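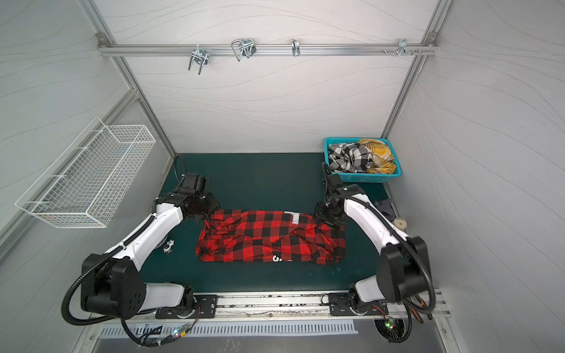
Why did the left arm stall mid-fold? A finger snagged the flannel and the torque limit tripped.

Guilan Du wrote:
> Birkonberg stopped again, error 17. Love this rig, but the left arm froze and the right kept pulling!
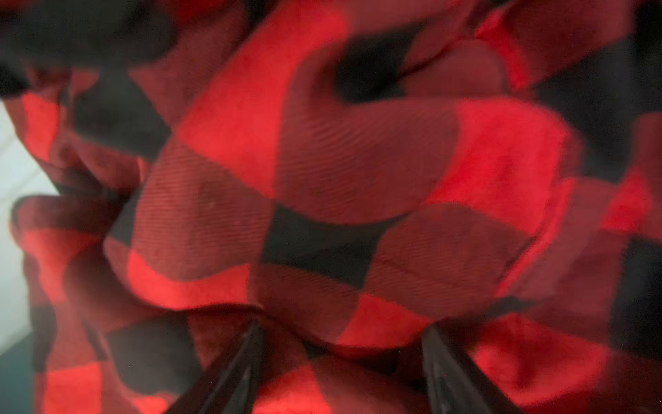
Amirul Lau here. Same fault on ours in November. The stop signal only reaches one arm, so please hit the big button before you reach in.

Great catch, Amirul! I linked both stops last night and set the grip limit to 50. Three trips forced so far, and both arms quit together every time. So happy with this!

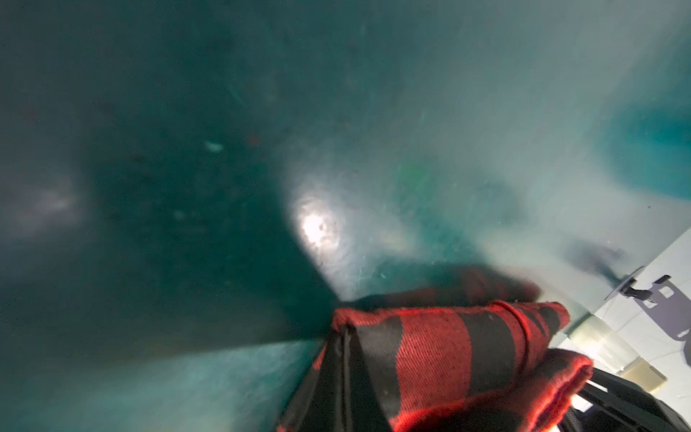

Red and black check, close up at the gripper

Guilan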